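On the Keeping of House Names

In the valley of Itia, a family is known by two names. One is entered in the civil register. The other belongs to the house, and passes to whoever lives there, whether or not they are related to those who left. The register office proposes to drop the second from its records. This would be a mistake.

The case for removal was set out in January by Meinrad Strebel, who regards house names as a source of clerical error. Of the 2513 households on file, 1491 carry one, and spellings differ from page to page.
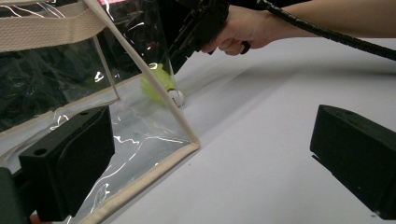
Page last changed: 6/15/25

Mr Strebel is right about the spellings. His remedy, however, would discard evidence that exists in no other form. As Theresia Lüthi has argued, a house name often preserves a trade or a word of dialect long out of daily use. Nine of those she has studied appear in no dictionary.

The office should retain the names, agree one spelling for each, and record the older forms beside it.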